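About Zornau

We teach grippers to put things away.

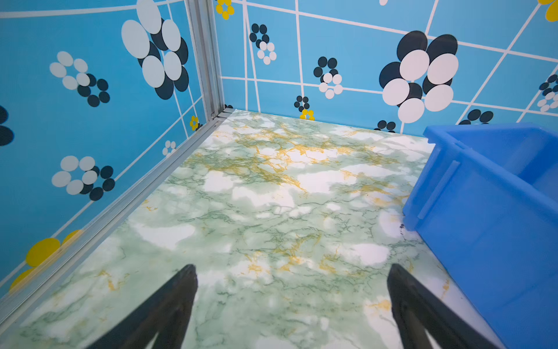

The wrist's view of the corner by the blue bin.

Zornau is a small research outfit working on one narrow question: how little can you show a robot before it can do a chore in a room it has never been in? Pirmin Gisler started the company after several years of watching very expensive arms fail to find a sock. He still runs the lab and still takes the socks personally.

What we work on

Our main method is called Cletgate. Most of the systems we grew up with look at a whole room from a camera on a pole and plan one long movement, which is a fine way to behave if the room agrees to hold still. Cletgate works from the wrist camera alone. It breaks a job into short stretches and puts a gate at the end of each one. At the gate, the policy compares what the wrist sees with what it expected to see. If the two match, it carries on. If they don't, it backs up to the last gate and tries again, with none of the embarrassment a person would feel.

The gates are learned from demonstrations. We never label them by hand, mostly out of laziness, though the paper phrases this differently.

Walls and floors

Visitors ask about the wallpaper. A plain wall gives a wrist camera very little to hold on to, and a policy trained in front of one falls apart the moment somebody hangs up a calendar. So we change the surfaces and leave the task alone. Blue with flowers, marble print underfoot, whatever the print shop will sell us by the roll. The taste is Pirmin's, and the rest of us have stopped bringing it up.

What we found

In our May test we trained on 200 demonstrations and ran 600 trials on wall and floor patterns the policy had not met before. With gates, the object ended up in the bin 842 times out of a thousand, or would have if we had run a thousand; the 600 we did run gave 505. The same network without gates managed fewer than half. Most of our failures come at the bin's rim, where the gripper lets go a little early and looks very sure of itself.

We also tried 64 demonstrations. It did not go well, and those results are in the appendix, at full length.

Who we work with

Hakonska builds our test cells and answers the phone when a rail works loose. Cao, our training software, was written in-house and is free for other labs to use. The manual has been nearly finished for some time.

Coming by

The lab takes visitors by arrangement. Please wear shoes you don't mind having picked up.

Page last updated 2024-08-24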